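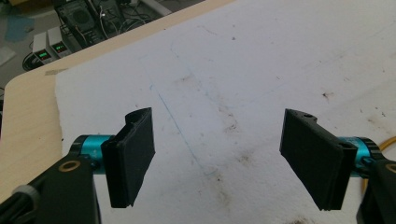

Gripper fingers over the foam sheet at the Grondthorpe open day.

Saturday afternoon at the Flenier workshop went by much too fast, and I'm so glad we made the drive out! They let us get right up close to the hand-held gripper – two black finger pads, teal joints and all – and I could have stayed at that table until closing. I loved the blue pen line on the foam and all the little smudges and specks around it, the kind of thing you only notice when you lean in. More from the Kadlec demo will go up in September, once I've sorted through my 50 favorites.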